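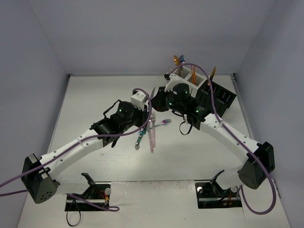 Photo: Sum-yee Lui

24 May 2026

In my family the cutlery was never sorted. My mother washed it, dried it with one towel and dropped everything into the drawer together, and we took what we needed by feeling. I did the same for 27 years, and I did not think it was a problem until I moved to the apartment in Wilcombe, where the kitchen has only one drawer and it is narrow.

So in March I started again from the beginning. I put all the cutlery in a small pile on a white table, and I looked at it for a while before I touched anything. I recommend this. In the drawer you see only handles, but on a plain table each table knife is clearly a knife, and you notice which pieces you never choose.

My method is simple. First I take out the knives, always with the blade turned away from me. Then the forks, then the spoons, and the small spoons at the end, for they like to hide under the others. Everything which does not belong to a set goes in a cup beside the stove. I use it for tasting and for opening cans of paint.

For the drawer I bought a Prata tray, the short one. It was 10 dollars and it is a little too wide at the back, so I had to sand one corner. My sister has the Clastik and says hers slides when she closes the drawer fast. Mine does not slide, but it makes a noise.

I still have one question. Where do you keep the chopsticks? They are too long for every section, and for now they lie across the top of the forks.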